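Filed under: Craft Fairs & Design Events
4 min read | 384 shares | 60 comments

Opening-morning safety walk, Lerden Makers' Hall, Ternville

What a joy to do this walk with the stands already dressed! We went round before doors, from 7:30, with the hall plan in hand. Notes are below so exhibitors can fix things before the November show too.

1. Exits and aisles: PASS
All doors open freely. Gunawardena Ceramics had crates in the north aisle, moved while we stood there. Thank you!

2. Floor load, mezzanine: PASS
Limit is 2,000 pounds per bay. The Grestis loom is the heaviest piece up there and comes in at 1,063 with its bench. It looks glorious by the window, so I was very glad to tick this one.

3. Live demo benches: FIX BEFORE DOORS
Glassblowing screen is solid and the marked line is clear. The wood turning bench needs its guard refitted (two bolts missing on the left side). Szabolcs Bakos has the spare bolts.

4. Table displays: PASS WITH COMMENT
Cloths must stop above the floor on the aisle side. Most do. Small goods should sit well back from the edge, and anything with a glass top needs a non-slip mat.

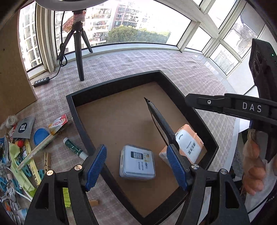

Nimal Begum asked whether the cloth rule covers the corner stands as well, as they have two open sides and people brush past both. Yes, both sides. Clips are at the front desk, please take as many as you like.

5. Extension cords: FIX BEFORE DOORS
Stand 14 has one cord plugged into another. Swap for a single long one. Everywhere else the taping is lovely, really neat work.

6. Hanging pieces: PASS
The woven lampshades have a second safety wire each, exactly as we asked last year.

7. Fire extinguishers: PASS
Tags in date. The one by the cafe is hidden behind a banner, so slide the banner a yard to the right.

Recheck of 3 and 5 at 9:40, Ruwan Akanda to sign.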